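Search this journal Keywords, author or DOI Go

4. Surface finishes and reverberation in occupied flats

4.1 Sample and procedure

The flats used in this part of the study are all in the Julis estate on the western side of Veltlow. They share a floor plan, a ceiling height and a wall construction of plasterboard on steel studs. The estate was chosen for that uniformity. Differences in decay time between living rooms can then be assigned with some confidence to finishes and contents, as the volume of the room and the layout of its openings are held constant.

Living rooms in 14 flats were measured. Windows and internal doors were closed, and refrigerators and air conditioners were switched off at the wall. Residents were asked to leave the furniture as it stood. A Piątek omnidirectional source was placed in two positions in each room and the decay was recorded at several receiver positions, none of them closer than one metre to a wall. The recordings were processed in Flollo using the default filter settings. After the removal of recordings spoiled by traffic or plumbing noise, 1186 decay curves remained.

The measurement schedule was fixed on 03/07/2019 and was not altered afterwards. Rooms that could not be entered on the assigned day were dropped from the sample and no replacement was sought.

4.2 Upholstered seating

Seating was recorded by type, by covering and by the height of the back. The covering matters mostly at middle and high frequencies. A woven cloth lets sound pass into the foam behind it, while a smooth, sealed covering reflects a good part of it and acts at low frequencies as a light panel over a soft filling. Back height was included after pilot work showed that a tall back close to a wall changed the decay more than a low back on a sofa of the same length. Arms were recorded but had no clear effect and were left out of the model.

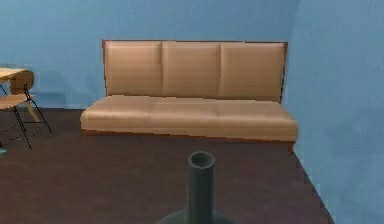
Why was seating entered in the model separately from curtains and rugs?

Seating has thickness, and it absorbs sound at lower frequencies than a curtain or a thin rug can. If the three were added together as one area of soft material, the low-frequency bands would be predicted badly in any room with heavy curtains and little seating.

Absorption by seating was expressed per item. The usual alternative, absorption per square metre of covered surface, gave poorer agreement in the lowest band and was sensitive to how the assessor treated the underside of the seat. Loose cushions and throws were left in place and treated as part of the item.

4.3 Hard flooring

Carpet had been removed from the living areas of most flats before our visits. The replacement was a timber floor, either fixed to battens or laid on a thin resilient underlay. The two methods differ below the surface only, and neither can be identified by inspection once the skirting is in place. Building records were used to classify each floor. Where the records were silent, a threshold strip was lifted with the resident's consent.

Some living rooms contained more than one floor finish. In these rooms the boundary was surveyed with a tape, and each finish was entered as its own area. Colour and stain were noted for identification and play no part in the calculation.

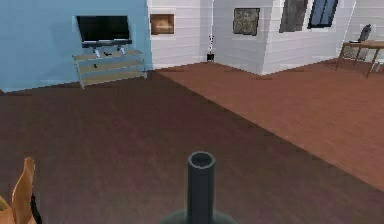

Figure 4. Darker and lighter wooden flooring meeting along a diagonal boundary, with white walls behind.

Floors on battens absorbed more at 100 Hz than floors on underlay. This is the expected behaviour of a panel over an air space, and the effect had gone by the middle bands. Above those bands both types behaved as hard surfaces, and the decay was governed by curtains, seating and shelving. Board direction had no measurable influence. Gaps between boards were too narrow to matter in any of the bands reported.

4.4 Combined model

The model with separate terms for seating, curtains, rugs and floor type was compared with a simpler model using total soft area alone. The difference between them was significant at the 99 per cent level in the lowest band and was not significant in the highest. For advice to residents, who complain chiefly about speech and television noise, the simple model is adequate. For work on footfall noise or music the fuller model should be used.

Two limits apply. The rooms are alike in shape, and the coefficients should not be carried over to open-plan dwellings without a check. Measurements were also confined to the cooler part of the year, and the effect of humidity on the highest bands was not examined. A repeat set of measurements in November would cover warmer conditions in the same rooms.

Related articles
Footfall noise through timber floors in low-rise flats
Curtain fullness and sound absorption: laboratory results
Decay measurement in small furnished rooms
Resident complaints and measured noise levels in the Julis estate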